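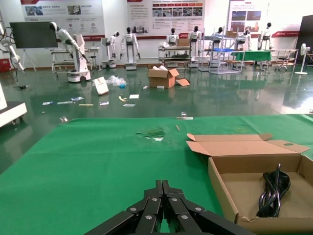
Trurkby Lab Adds Cable Packing to Its Hand-Taught Robot Tasks

Robotics firm Gudanetti has started teaching its two-fingered grippers to handle power cables and cardboard boxes, the company said in September. The work is done at its Trurkby site, where operators guide the arms by remote control and the system records each move.

The task sounds simple. A coiled black power cable goes into an open cardboard box on a green-topped table, or comes out of it. Cables are hard for robots, though. They bend, spring back and catch on box edges, and a coil never sits the same way twice. A program written step by step tends to fail as soon as the loops shift.

Gudanetti's answer is to have people show the robot what to do. An operator holds a pair of handles and the arm follows. A small camera at the wrist records the view down the fingers, and the position of every joint is saved with it. The company calls one full run, from first reach to final release, a demonstration.

Operators have recorded 2885 demonstrations so far. About 900 of them involve cables. The rest cover folding box flaps, moving trays and picking up small parts. Another 400 cable runs are planned before the first full round of training.

Runs that go wrong are kept as long as the operator recovers. If a loop slips out of the fingers and is picked up again, the run goes into the set with a note. Runs that end with the cable on the floor are thrown out.

The control handles come from Santoro, a supplier that also makes the software used to sort the recordings. Gudanetti said the handles were changed once during the summer after operators complained of sore wrists. The newer version is lighter and has a softer trigger -- the trigger sets how far the fingers close.

Each operator works in blocks of 2 hours, with a break between blocks. New operators practice on soft blocks first, then move on to boxes, and get to cables last. The company did not say how many people it employs for the work.

The first customer for the cable task is Proliletti, which packs small appliances and wants robots to place the power cord before the box is closed. A trial on one packing line is expected to follow the training round. Proliletti said its own packers will be asked to record demonstrations as well, using a set of handles placed next to the line.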